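Section 4: Replacing a swollen or doubtful battery (Beddoe 2 handheld)

Read the whole section before you start. The quick card in the box makes this look like a two-minute job. It can be, if the battery is healthy, but then you probably wouldn't be reading this.

4.1 Decide whether you should be doing it at all

The handheld will tell you "Battery condition: Good" for a long time after the battery has stopped being good. The message is worked out from the number of charges and knows nothing about heat, drops or a cheap charger. Trust your eyes and fingers first.

Stop using the handheld if:
- the back cover has lifted or rocks on a flat surface
- the screen shows a pale patch that moves when you press near it
- there is a sweet, solvent-like smell
- it gets too hot to hold while charging

CAUTION: If you see smoke or hear popping or hissing, don't carry on with these steps. Move away, get everyone out and call the fire service.

4.2 Before you open the cover

1. Unplug the charger from the handheld.
2. Hold the power key until the screen goes dark. If it won't switch off, leave it alone and ring the Brillstead service desk.
3. Wait 21 minutes. The quick card says five. Ottó Bárány, who rewrote this section, could find no test behind the five.
4. Take off rings and metal watch straps.
5. Have a dish of dry sand ready to put the old battery in.

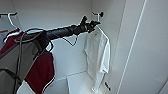
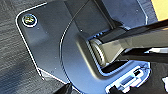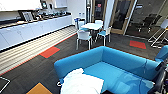
Can I press a slightly swollen battery flat and keep using it until the new one comes?
Leave it alone and stop using the handheld. Pressing can push the layers inside together, and that is how fires start. A battery that has swelled a little has already failed, whatever the condition message says.

4.3 Taking the old battery out

6. Slide the two catches on the back cover outwards and lift the cover from the bottom end.
7. Pull the grey tab straight up, slowly. If the battery doesn't move, stop. Don't lever it with a knife, a screwdriver or the "safe" plastic tool sold with some repair kits. Plastic can puncture a swollen battery too.
8. Put the battery in the sand, label facing up, and take the dish outside, well away from doors and bins.

NOTE: Don't post an old battery back to us, even if a seller has given you a label for it. Ask your council which sites take damaged batteries - not all of them do.

4.4 Fitting the new one

9. Check the part label. It should read Truvthorpe 18. Batteries sold as "works with Truvthorpe" are a different thing, and we have not seen one yet with papers we would believe.
10. Line up the contacts and press the battery down until it lies level.
11. Refit the cover and close both catches.
12. Charge to full on a hard surface, and stay in the room while it does.

4.5 The Povthorpe recall

Handhelds with a serial number ending in 1,378 belong to the Povthorpe recall and should not be opened at home. The first recall letter said a software update would cure the fault. It slowed charging down, but we would not call that a cure. Ask for a full replacement, and if you are offered the update instead, quote this section and ask for Ileana Enache at the service desk.

Section last changed 2020-06-12. The next check is due in July.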